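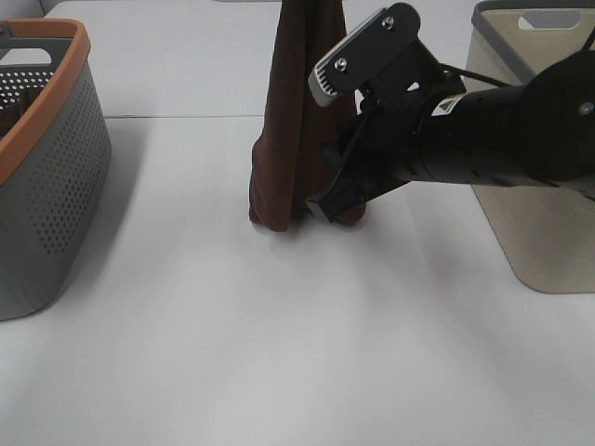 4.3 Safe Work at the Cloth Handling Table

This section gives the rules for the operator of the Wendov table cell. Please read it fully before the first start. The rules were last revised on Jun 25, 2021 and they replace the March edition.

Before you start

1. Check that the white tabletop is clean. Remove tools, pens and loose threads.

2. Put one basket on each side of the table. The perforated gray basket stands on the left and the beige basket with solid walls stands on the right. Do not exchange them, the Ratow program uses these positions.

3. Keep the front part of the table free. It is the parking area for your hands during teaching, and nothing may be stored there.

4. Look at the warning label on the arm. If the yellow triangle can not be read, order a new label before you continue.

5. Follow the arm cable with your eyes over its full length. It must have a loose loop - a tight cable can be damaged when the arm turns.

6. Check the screws on the gripper fingers and the ribbed pad. Replace the pad after 2,000 grips, or sooner if the ridges are worn.

During operation

7. Select speed level 4 or lower when a new cloth type is tested.

8. The gripper should take the cloth low, close to the tabletop. Large folds are allowed. Knots are not.

9. Stay outside the floor marking while the arm is powered. If a cloth falls, press Stop first and wait until the green lamp is on. Only then reach over the table.

CAUTION: Never pull on a cloth which is held by the gripper. The fingers can close again without warning and injure your hand.

CAUTION: Do not wear scarves, long sleeves or name tags on a string near the table.

Note: Dark cloths are harder to detect in the folds. For these the Ulness site uses a light setting of 80 and we recommend the same.

After the work

10. Open the gripper, move the arm to the home position and switch off the power.

11. Write the number of grips in the log sheet. If the display shows code 153, do not restart the cell. Inform the service desk at Ndung'u and leave the cloth where it is.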